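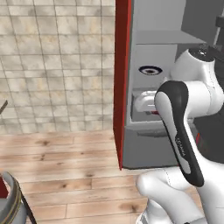
I ran the Namdale 8 on Thursday evening, and I came home less convinced by the new start waves than I was when they announced them back in February.

The pitch was simple. Put 300 runners in each wave, send them off a couple of minutes apart, and the bottleneck at the Itton footbridge goes away. Fine on paper. But the waves were sorted by the finish time you typed in when you signed up, and I have yet to meet a runner who types in the time they're going to run. We type in the time we ran four years ago with the wind behind us.

So what did I get? I was bib 1042, fourth wave, and I caught the back of the third wave before the first water stop. By the footbridge we were walking. Same bridge, same shuffle, same guy yelling "on your left" at people who had no left to go to.

The race email the next morning called it "our smoothest start ever." Maybe the start was smooth. I'd like to see the splits on either side of the bridge before I agree about anything after that, and so far the results page only gives chip time and place. They had a mat out there. I ran over it and heard it beep.

I'm also not sold on the Zandetti pacing lights along the river stretch. They blink at a set speed and you're supposed to follow your color. In full sun at 6:30 in the evening I could barely tell green from blue, and the woman next to me was chasing yellow and swearing at it. A person holding a sign on a stick does the same job, and you can ask that person how far it is to the next mile marker.

Some things I did like. The course was marked well - they fixed the turn by the feed store that sent half the field into a parking lot last year. Bag pickup took 2 minutes. The bananas were ripe, for once.

Will I sign up again? Probably, and I'll probably lie about my finish time too, in the other direction, just to see if the bridge is any clearer from wave one. My calves are still mad at me about the hill after Itton, so I'm taking the weekend off and skipping the Sunday group run.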